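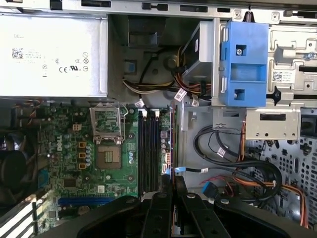 台式机拆装夹爪对比数据集 说明文件

先说一句，这份说明是我边整理边写的，有些地方啰嗦，有些地方可能漏了，漏的请直接来问我。数据是给我们自己比夹爪用的，后来隔壁组也想要，再后来 Lotte De Smet 建议干脆整理好放出来，于是就有了这个仓库。

我们想弄清楚的事情很简单：同一张工作台、同一套双臂、同一台 Dell 机箱，手指换一套，遥操作的人会不会舒服一点，学出来的策略会不会稳一点。之前大家在组里争这个争了很久（主要是我和 Riet Vanhove 在争），谁也拿不出像样的对比，最后决定好好录一批。

里面有什么

一共 3,429 段操作，10 类任务，图像按 15 fps 存。每段操作对应一个文件夹，里面有两路腕部相机、一路外部固定相机、关节角、夹爪开合量，还有一行任务描述。任务描述是中文的，英文版我翻了一半，剩下的先空着，读的时候记得判断一下空字符串，不然会报错，我自己就踩过。

参与对比的两套手指，在元数据里叫 tidley 和 winstead。Tidley 这套窄，指尖收得很细，我最喜欢用它去够插槽附近的东西。Winstead 这套宽一些，指面贴了软垫，夹平的金属件特别踏实。两套都装在同一款夹爪本体上，换手指只要拧几颗螺丝，但是换完一定要重新标零点！！我有一个下午的数据就是忘了标零点，开合量整体偏了一截，那批已经挪到 quarantine 文件夹里了，训练时不要读它。

控制器这边前期用的是 Gindden，后来换成了 Trương。换的理由说起来有点丢人，Gindden 的配置界面我一直没学会。两者在元数据的 controller 字段里能分开，做夹爪对比的时候建议只取同一个控制器的数据，混在一起比不出什么名堂，我试过。

任务列表

机箱侧放，侧板拆掉，从上面往里操作。任务包括取放内存条、开合 CPU 压架、取放处理器、拆装硬盘、拆装扩展槽挡板、插拔 SATA 线这些，完整的列表在 tasks.txt 里，每一类都写了起始状态和算成功的条件。

最难录的是和线有关的。线是软的，每次躺的位置都不一样，手指伸进去的时候很容易顺手带到别的线。扩展卡附近也不好弄，左边是金属支架，右边是硬盘架，留给手指的缝就那么一点，腕部相机的画面里大半都是夹爪自己。
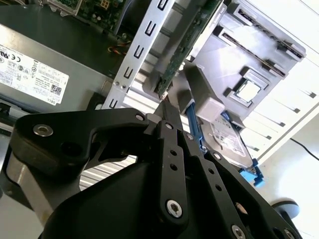
所以这一类任务我都是先让手指停在上方，慢慢把腕部的角度转好，再往下送。你会在轨迹里看到很多看起来像发呆的停顿，那是我在看屏幕找角度，请不要当成坏数据删掉。Riet 录的那部分停顿少得多，她的手比我稳，看 operator 字段就知道哪些是她的。要做模仿学习的话，可以先只用她的试试，收敛会快一些（我的自尊心已经接受这件事了）。

两套手指用下来的感觉

先讲结论再讲细节，毕竟很多人只想看结论：窄的适合伸，宽的适合拿。

内存条和插槽卡扣，Tidley 赢得很明显。卡扣本来就小，宽手指一压下去经常连旁边的一起碰到，窄手指可以只拨一个。开 CPU 压架的拉杆也是，细指尖从杆子下面勾起来，顺手得很。

可是一到拆挡板、拿硬盘，情况就反过来了。挡板是一条薄金属片，Tidley 夹住以后会绕着指尖打转，提起来还没走到托盘上方就歪了。Winstead 的软垫接触面大，夹住就是夹住，抬高、平移、放下都很省心。硬盘也差不多，带着蓝色塑料导轨的那种，Winstead 可以放心夹，用 Tidley 我总要提心吊胆。

处理器这一项我不太敢下结论。两套都能从托盘的凹槽里拿起来，也都能放回去，但放进插座的那一下，对角度的要求太高，成败更多看操作的人。这一类我们两个人的成功率差得比两套手指之间还大，所以请不要拿它来给手指排名。

还有一个没预料到的地方：手指的形状会影响腕部相机能看见什么。宽手指挡得多，操作时得更依赖外部固定相机；窄手指挡得少，可夹爪本体还是占掉画面下方一大块。我原来打算把腕部相机再抬高一点，支架都画好了，Lotte 提醒说中途改机位前后两批就没法比了，于是没动。 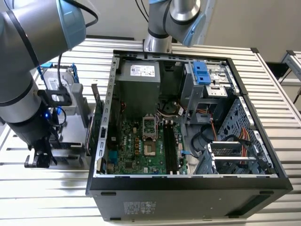
工作台和摆放

台面是铝型材拼的，机箱直接侧躺在上面。机箱左边是放零件的工装，硬盘、固态盘、处理器这些都有自己的位置。工装在采集期间改过一次，前后两版的零件位置不完全一样，所以不要写死坐标，fixture_version 字段里有 v1 和 v2 两个值，照着分就好。

两条臂的底座没有挪过。左臂主要管工装这一侧，拿和放都靠它；另一条从机箱后方伸过来，多数时候负责扶着或者让开。有些段里后面那条臂从头到尾没怎么动，属于正常情况，单臂能做完的任务我们没有硬要它帮忙。

灯光没有刻意控制，台面的型材会反光，外部相机偶尔有过曝的条带。我做过一次自动曝光和固定曝光的对比，固定曝光好一些，后面就都锁住了，锁之前的那些在 notes 里有标记。

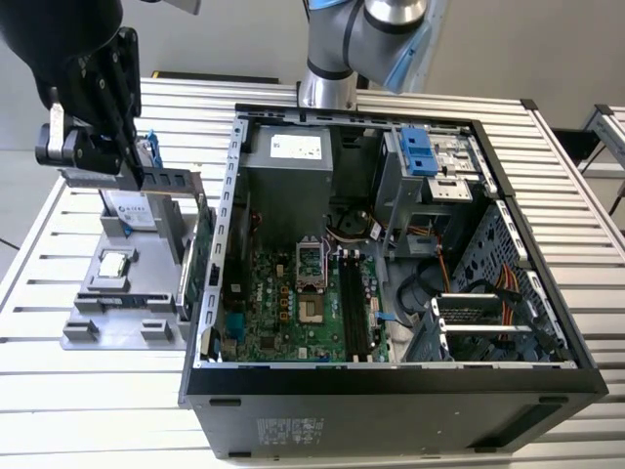
外部固定机位：左侧夹爪夹着灰色的扩展槽挡板，主板上的 CPU 插座空着，压架已翻开。

怎么用

下载以后先跑一遍 check_index.py，它会检查每段的相机帧和关节数据能不能对上。少数几段末尾会多出几帧图像，是停止录制时相机晚关了一点，脚本会提示，按提示裁掉即可。

只想看手指对比的，用 compare_split 里的列表，我已经把控制器和工装版本都对齐了，任务也是两套手指都录过的。想拿全部数据去训练的，用 all_split，quarantine 已经排除在外。训练集和验证集是按录制批次分的，同一批不会两边都有。请尽量不要自己随机切，同一批里相邻的几段长得太像，随机切出来的验证分数会好看得离谱。

已知的问题

蓝色 SATA 线在部分段里会被夹爪完全挡住，腕部画面上看不见，要看外部相机。

夹爪开合量是归一化过的，0 是闭合，1 是全开。两套手指的全开宽度不同，想比较实际距离得乘上各自的系数，系数写在 fingers.yaml 里。

没有力传感器数据。夹得多紧只能从电机电流去猜，电流那一列噪声很大，我滤过一版，原始的也留着，两列都在。

失败的段没有删。success 字段是人工标的，我和 Riet 各标一遍，意见不一致的标成 unclear。里面挺多是零件放到位了但没有按紧，算不算成功全看你的标准。

标签和机箱上的文字没有打码，都是设备本身的规格标签和二维码。

后面的打算

九月想再加一套手指，指尖可以换的那种，看看能不能把伸和拿都照顾到。图纸有了，还没打样。任务会沿用现在这 10 类，方便直接放在一起比。如果你手上有合适的手指想让我们装上试试，欢迎写信给我或者 Lotte，只要安装孔对得上，排期都好商量！

更新记录

8月4日，星期日：补上 fingers.yaml 里漏掉的 Winstead 系数，修正 tasks.txt 里两处写反的起始状态。
再之前的改动请看提交历史，我写得不太认真，见谅。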